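Teaching by remote control: questions we keep getting
Gundus project, Berchtold lab. Updated August 2022

Does the robot learn to sew by watching a surgeon?
Not in the way the brochures put it. A person sits at a console and drives the arms. We record the video and the joint positions, and a program is fitted to that record. "Watching" is a generous word for it.

How many recordings do you have?
1807 stitch attempts, from eight operators. That sounds like a lot until you sort out the ones where the operator dropped the needle or started over. We keep those too, with a label. Whether they help is still an open question.

Fakora says 30 demonstrations are enough. Why do you need more?
Ask them what the task was. Moving a ring from peg to peg is one thing. Thread slides, loops and gets in the way, and tissue gives when you push on it. We have not seen 30 be enough for a stitch.

What is your success rate?
73 percent for picking up the needle, on the pads we trained on. We don't publish a number for the full stitch and would be careful with anyone who does.

Do the operators feel what they are doing?
No. They judge pull by eye. Hubert Lüthi, who trains our operators, thinks this is the weakest part of the whole method, and I agree with him. A robot copying people who can't feel the thread won't learn to feel it either.

What does the work look like up close?
Mostly thread control. The needle is the easy thing to look at, but the slack is where runs go wrong.

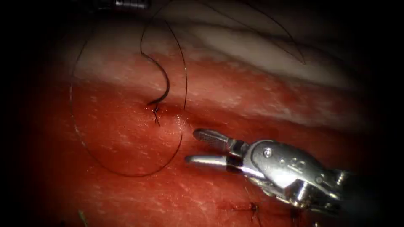

Suturing by remote control: open grasper at right, curved needle standing in the tissue, black thread looped across the red surface.

Will this replace surgeons?
Nothing we have recorded suggests it.

Can I get the data?
The Pravel set from February is open on request. The rest is still being labeled.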